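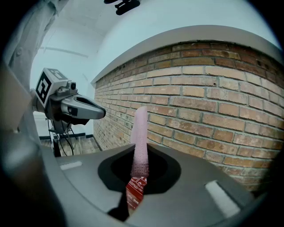
A rounded pink tip covered in small raised bumps.

Curious Kids > Body Bits
Reading time: 4 minutes

Do fingerprints really help you hold on?
By Kerttu Keskinen

Somebody has probably told you that fingerprints are there for grip, like the tread on a bike tire. Maybe it was a teacher. Maybe it was me, because I used to say it too. It sounds right. But sounding right is a pretty weak reason to believe something, so let's poke at it a bit.

First, what are they? Look closely at your fingertip under a good light. The skin is folded into tiny raised lines called ridges, with little valleys in between. The pattern started forming before you were born, and it will stay the same shape as you grow, only bigger. A small scrape won't change it. A deep cut might leave a scar right across it.

Now for the tire idea. Tire tread is useful on wet roads because the grooves give water somewhere to go. On a clean, dry race track, though, racing cars often use tires with no tread at all! Smooth rubber touches more of the track, and that can mean more grip. Skin can behave a bit like rubber. When scientists rubbed a finger against smooth, dry plastic, they found that the ridges meant less skin was touching it. That doesn't help the tire idea much.

So should we throw it out? I wouldn't yet. Most of the things you grab aren't smooth plastic. Tree bark is rough, and so is rope.
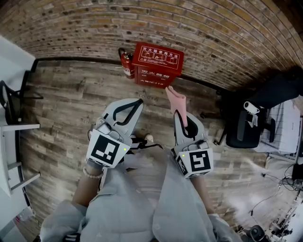 Ridged skin doesn't grow all over you, and I think that's one of the better clues we have. You'll find it on your fingers, your palms, your toes and the soles of your feet. Check a bare forearm, like the two poking out of the grey jacket sleeves, and there are no fingerprint ridges at all. Nor are there any on the back of your wrist, where a beaded bracelet would sit. The ridges turn up on the parts that touch and hold things. A clue isn't proof, mind you. Those parts are also the ones that do a lot of careful feeling, so the ridges could be for that instead, or for both jobs.

Feeling is a serious rival. When you slide a fingertip over cloth, the ridges catch on the weave and make tiny vibrations. Nerves under the skin pick those up. You can try it with your eyes shut.

And what about koalas? They have fingerprints a lot like ours. They climb trees and they fuss over which leaves to eat, so fans of either idea can claim them. Very annoying.

My neighbour Ridwan Purba had his class at Tranthorpe test it by picking up wet marbles. All 14 kids agreed that ridges gave them grip. I asked who had tried it without ridges. Silence. If you can't compare two things, you haven't tested much.
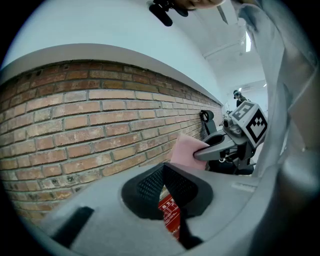
Do identical twins have the same fingerprints?
Their prints can look alike, but they don't match. Genes help set the general pattern, and small differences in how each baby grows before birth change the details.

You may also hear that no two people have ever had the same prints. That could well be true, but every person who ever lived hasn't been checked. "We've never found a match" is the more careful way to say it.

Get our next Curious Kids story by email. Ask a grown-up to sign up for you.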